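Onni Nurmi wants the town of Tikdale to stop mailing its water bills. Everyone will get them on a phone instead, he says, and the town will save $3808 a year. I asked where that number came from. "Postage, mostly," he said.

Mostly?

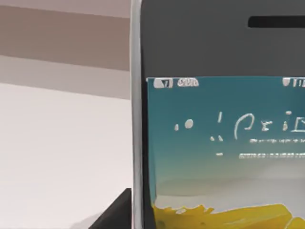

He has run the billing office since January and likes the plan a lot. I like it less. When I brought up the 43 households that still pay by check, he waved a hand. "They'll come around." Jaime Paiva, one of the 43, laughed when I read her that. "He can come around here and get his check — same as always."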